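20th March

What a day out! I've wanted to see the Olovau brickworks since I read about their glazed tiles, and the open day did not disappoint. The car park was full by the time I got there, so it was a muddy walk down the lane, but there was tea at the gate and a very good seed cake.

Our guide was Itzel Ocampo, who has been at the works for seven years and plainly loves the place. She took us first to the clay pit (bigger than I'd pictured, and full of sand martins later in the year, she told us) and then into the old kiln, where you can stand right inside the chamber and look up at the blackened arch. It fires at over 1000 degrees — I kept thinking of that while I had my hand flat on the wall.

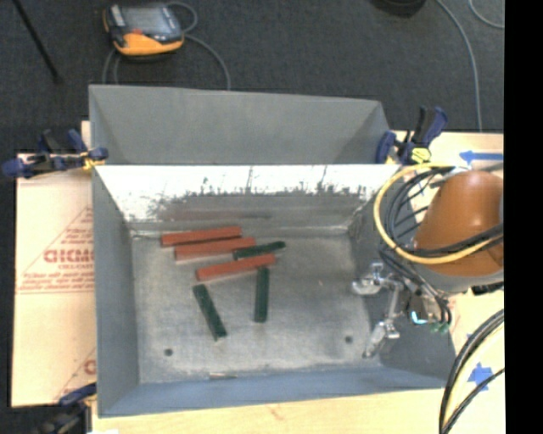 After the kiln we went up to the glaze room, where Joaquim Veloso was mixing a deep sea colour for a railway station they're helping to restore. They have 234 recipes written up in ledgers, some in pencil so faint he has to take them to the window! He let us each dip a test tile, and mine should come in the post once it's fired.

Tickets were £7 and the tour lasted 55 minutes, though ours ran over with all the questions. Wear proper boots. I'm already trying to talk my sister into the autumn one.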